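Paltine brings its cloth library to Clivport, and every household can borrow a bundle

3 min read

Families in Clivport will be able to borrow, use and return a full bundle of household cloths from this July, as Paltine opens its second cloth library in the old ticket hall on Hovland Street. The scheme began in Lultow, where 434 households have joined so far, and we have been so touched by the letters and the cakes (yes, cakes) that opening another one felt like the natural thing to do.

For anyone who hasn't come across us before, a cloth library works very much like the ordinary kind. Members pick up a bundle of clean cloths for dusting, drying and wiping down, keep it for a month, and bring it back for us to wash, check and fold. The Clivport shelves will open with 2544 cloths, all sorted by colour so that the one for the bathroom never ends up on the kitchen table.

"My grandmother had a drawer of cloths and she knew what every single one was for," said Gayan Mollah, who founded Paltine and still does a good deal of the folding himself. "I think a lot of us would like a drawer like that, but we buy whatever is nearest the till and then it all goes grey together. We wanted people to have something nice to clean with, and somebody to ask when they aren't sure how."

Blue is the colour for wooden furniture, and it has been much the most asked-for in Lultow. The blue cloths are soft, with a thick pile, and we suggest using them dry on tables and shelves, turning them over often and giving them a good shake out of the window afterwards.

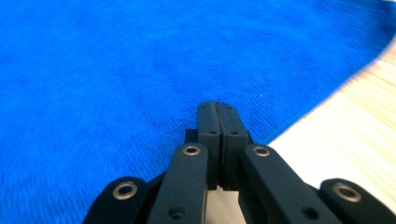
Fabric softener is best left out of the wash altogether, and we ask members who launder their own between visits to keep the blues away from anything white for the first few goes – we learnt that one with a set of pillowcases. Folding is done in thirds and then in half, and there will be a free folding table every Friday morning, with tea, for anyone who fancies the company.

Membership is free for the first 89 households to sign up at the Hovland Street counter. Bundles can be reserved in person from nine o'clock, and members of the Lultow library may use either branch with the card they already have.

ENDS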